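3.2. El cesto como unidad de orden

Llegados aquí tengo que confesar que la parte del trabajo que más me ha gustado es la de los cestos. Cuando Melquiades Huerta y yo empezamos a hablar de cómo ordena la gente su casa, los dos pensábamos en armarios y estanterías, en muebles grandes, y resulta que en las entrevistas casi todo el mundo acababa hablando de un cesto. El de las pinzas, el de los mandos, el de "lo que no sé dónde va" (este último aparece tantas veces que le pusimos código propio en la tabla de categorías, el H2, y ahí se ha quedado).

Recogimos 2,111 anotaciones de diario en 46 hogares. Cada persona apuntaba, con sus palabras y cuando le venía bien, qué había guardado y dónde. No pedimos listas ni horarios. Hubo quien escribió tres palabras y hubo quien nos contó la discusión entera con su hermana por el sitio de las latas de maíz, y las dos cosas nos sirvieron, aunque reconozco que la segunda la leímos en voz alta en el despacho.

Lo que llamamos "recogida mixta" es el momento en que se juntan en el suelo cosas de usos muy distintos y alguien decide qué entra en el cesto y qué se queda fuera. En la sección 2 citábamos la clasificación de Heditz, que usamos como punto de partida y que separa comida, limpieza y exterior como si cada una viviera en su cuarto. Bueno, pues en nuestros diarios viven juntas muchísimo rato. La comida en conserva suele ser lo primero que encuentra sitio, seguramente porque las latas se apilan y se arriman unas a otras sin protestar, y los objetos con mango son los que más se resisten: un cepillo o un rastrillo de mano en un cesto bajo asoma, se engancha y hace que lo demás se caiga. La figura 4 reúne en poco espacio casi todos estos casos. 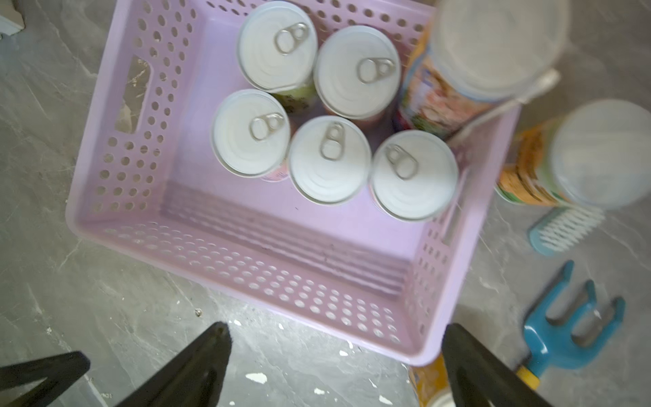 Figura 4. Recogida mixta con cesto perforado: latas bajas agrupadas en una esquina; fuera, un cepillo y un rastrillo de mano azul con mango amarillo.

¿Por qué la gente agrupa las cosas en una esquina del cesto en vez de repartirlas?

Porque está reservando sitio. Quien ordena suele tener en la cabeza algo más grande que todavía no ha metido, y prefiere dejar un hueco entero a tener varios huecos pequeños que luego no le valen para nada. Lo vimos en los diarios una y otra vez, con frases como "lo pongo a un lado por si acaso" o "así me cabe lo otro" -- y "lo otro" muchas veces ni llegaba a nombrarse.

Esta costumbre de arrinconar tiene un coste, claro. El cesto se levanta torcido, pesa de un lado, y las latas son justo lo que más se nota. Una participante escribió que siempre giraba el cesto antes de cogerlo para que lo pesado le quedara pegado al cuerpo, y desde que lo leí yo hago lo mismo con el mío (no me había dado cuenta de que lo cogía mal desde hacía años). No tenemos mediciones de esfuerzo, así que lo dejo como observación y nada más.

Los envases altos plantean otro problema. En un cesto de paredes bajas quedan apoyados en el borde o acaban de pie al lado, en el suelo, acompañando. A esa segunda solución la llamamos "orden satélite": el objeto está fuera pero la persona lo considera guardado, y si le preguntas te dice que sí, que eso ya está recogido. Vorow, en el esquema de codificación que probamos en abril, contaría esos envases como pendientes. Nosotros cambiamos la regla después de 5 entrevistas en las que nos corrigieron con bastante firmeza. Huerta quería mantener las dos cifras en la tabla y yo no, y al final están las dos, la suya en el anexo.

Queda el asunto del material. En las entrevistas se prefiere el plástico con agujeros al cesto cerrado, y los motivos son de lo más prácticos: se sacude, se enjuaga en la ducha, se ve algo de lo que hay dentro. El asa recortada en la propia pared también gusta, salvo a quienes llenan el cesto hasta arriba, que dicen que no les caben los dedos. Comparamos estas respuestas con las de los hogares que usaban cajas con tapa del tipo Brekley, y la diferencia grande está en el tiempo que las cosas pasan dentro -- en la caja con tapa lo guardado se queda meses, y el cesto abierto se vacía y se vuelve a llenar sin que nadie lo anote siquiera. De eso trata el apartado siguiente, donde retomo la distinción de Langlois entre guardar y aparcar.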